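Plurkeo Tabletop Cell – Set-up Guide
Section 2: Planning your purchase

Read this section before you send the order form to Himo. It is written for the person who holds the budget.

2.1 Before you ask for a quote

1. Write a list of the objects the arm must handle. For tableware, note the outside width, the height and the thickness of the rim.
2. Put the widest object and the thinnest rim at the top of the list. These two decide which fingers you need.
3. Measure the table. The cell needs a free space of 90 cm on the side where the operator stands.
4. Decide if you buy one set of fingers or two.

Note: The standard fingers are included in the base price of 2658 euros. Spare fingers are a separate line in the quote.

2.2 Choosing the fingers

The standard fingers are black, with narrow tips and a wide body. For a low, wide dish the tips must go down inside the rim, and the body must stay clear of it. Check this with your own dishes during the trial period of 30 days. When bowls share the table with the dish, leave space between them, so the arm can approach each one separately.

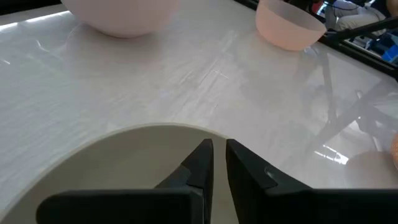 2.3 Choosing the table surface

1. Choose matte if you can. A glossy top reflects bowls and the parts of the cell, and these reflections can disturb the wrist camera.
2. If you already own a glossy table, put the price of a matte mat in the budget. Our customer in Grenormont did this after the first week.
3. Ask for the mat together with the cell. When it is ordered later, the shipping is charged again.

Caution: Do not fix the mat with tape under the working area. The edge of the tape can catch a fingertip.

2.4 Costs that are often forgotten

– Training for a second operator.
– One replacement pair of fingertips per year.
– The electrical check, if your building requires it. Görtz can do this on the day of delivery.

Quotes stay valid for 30 days. For questions about the price, write to Loretta Nguyen-Tran. For questions about the table and the mounting, write to Jozef Jacobs and attach your object list from 2.1.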